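**Ticket 1579: Gallery upload page rejects images, then accepts them, then loses them**

Status: open, closed, reopened, closed (pending)
Product: Nonura image library, self-hosted
Server: Prisach
Reported in: May

**Original report**

Images uploaded to the shared library get as far as the green tick and then vanish. No error. The tick is very convincing. Several people have been uploading things for a fortnight on the strength of that tick and are now asking where their pictures are.

Expected: picture appears in gallery.
Got: tick.

**First look**

Could reproduce on the first try, which made a nice change. Uploaded a photo of the office kettle. Green tick, no kettle. Uploaded it again under another name. Green tick, still no kettle. Uploaded a text file renamed to .jpg out of spite and that one was rejected properly, so something in there is awake.

Checked the obvious:

- Disk on Prisach: 61 per cent full, fine.
- Permissions on the upload folder: fine.
- Permissions on the thumbnail folder: owned by a user account that was deleted last year. Not fine, but fixed, and it made no difference.
- Log file: 8 lines long, the last of them from February.

The log turned out to be full. Nonura stops writing when its log reaches the size limit, and the limit was set in kilobytes by someone who was thinking in megabytes. Raised it and restarted. The log has since been writing with real enthusiasm, mostly about fonts.

**Second look, now with a log**

The uploads do arrive. They land in the incoming folder, get a number, and are put in a queue for Jokby, the little job runner that makes the thumbnails. Jokby picks up a job, says "starting", and that is the last we hear from it. The gallery only shows pictures that have a thumbnail. So everything was sitting safely in incoming the whole time, 1758 files of it, kettle included.

Told the reporters nothing was lost. One of them replied asking if it could be.

Restarted Jokby. It ran for a few seconds and stopped in the same place. Restarted it again with debug output on, and got this:

```
job: starting
job: reading profile
job: reading profile
job: reading profile
```

and so on until I went to make tea.

**Workaround (do not use)**

Turned off colour profile reading in the Jokby settings. The queue began to move at a fair pace and pictures showed up in the gallery. Unfortunately all of the pinks came out a sort of boiled grey. Had a message within the hour from the people who care about pink more than any other group on this server. Turned it back on. Queue stuck again. Closed the ticket by accident at this point, sorry, wrong button. Reopened.

**Cause**

The shared profile file in the Mollah theme folder is a link. It points to another link, in the old theme folder, which points back to the first one. Jokby follows it round and round with great patience. Both links were created during the theme change, and both carry the comment "temporary".

I would have found this sooner if the folder listing hadn't shown each of them as a perfectly ordinary file with a perfectly ordinary size.

**Fix**

1. Stop Jokby.
2. Delete both links.
3. Copy the real profile back from the backup into the Mollah folder.
4. Set the queue limit to 1000. It was set to unlimited, and the last time a backlog that size ran in one go the web page went down with it.
5. Start Jokby and leave it alone. Refreshing the queue page does not help. I tested this at length.

First batch went through over lunch, the rest by ten past four. The gallery count now matches the folder count, apart from the text file, which is still rejected, and quite right too. Three kettles are in the public gallery and I'll take two of them out.

**Check after fix**

Pulled up some of the pictures that had been stuck, at full size, next to the originals. Pinks are pink, the dark corners haven't gone blotchy, and the thumbnails are the right way up, which I hadn't thought to worry about until I saw the setting for it.
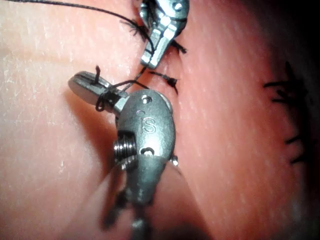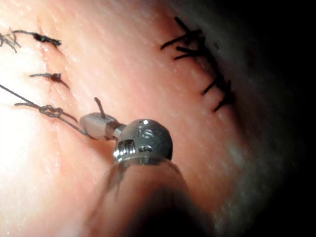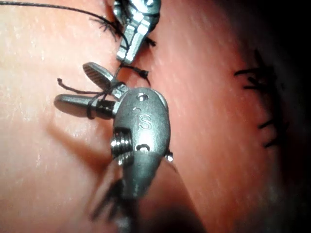
*Suturing, three views.*

**Still to do**

- Make the tick wait for the thumbnail. At present it means "your browser has finished sending", and everyone reads it as "done".
- Get the log to send a warning before it fills up. It can't write the warning in itself, for reasons that took me longer to see than I'd like.
- Search the rest of Prisach for anything marked "temporary". I did a quick search of one folder and stopped counting at about 40. Separate ticket, please.
- The font messages. Also a separate ticket, low priority, unless you have to read the log.

Setting to closed (pending). Will close properly once the overnight job has run with the new limit and the gallery is still there in the morning.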